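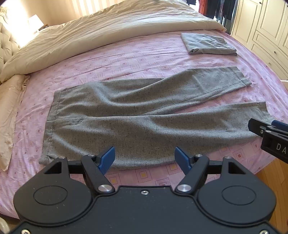

Folding and Storing Pants - Frequently Asked Questions

Where should I fold?
Any flat surface longer than the pants will do. A bed works well if you push the duvet back first and fold on the fitted sheet. A lumpy surface puts creases in the cloth.

How do I start?
Lay the pants flat with the waistband to one side. Smooth the legs outward from the waist, then bring one leg over the other so the seams line up. Fold the hems up to the waistband, then fold in half or in thirds.

Do I need to close the zipper?
Yes. Close the button too, or the front will bunch up.

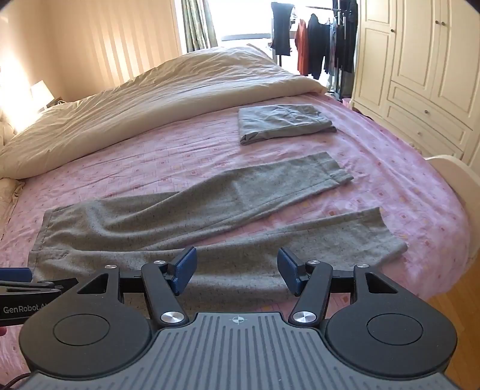 How many times should I fold a pair of pants for a drawer?
Three folds suit most drawers - one lengthwise and two across. For a shallow drawer, add one more across and stand the pants on edge.

Can I fold sweatpants the same way?
Yes. Tuck the drawstring inside the waistband before you bring the legs together.

My pants keep their creases after folding. What can I do?
Shake them out and hang them overnight. If the creases are still there, iron on the setting shown on the care label.

Will the Norkard drawer divider fit my dresser?
It fits drawers up to 838 mm wide. Measure the inside of the drawer, not the front.

Can I return a divider I have cut to size?
No. Uncut dividers can be returned within 100 days with the receipt.

Who do I contact about a missing part?
Write to Yolotzin Esquivel at the Drestari service desk and include your order number.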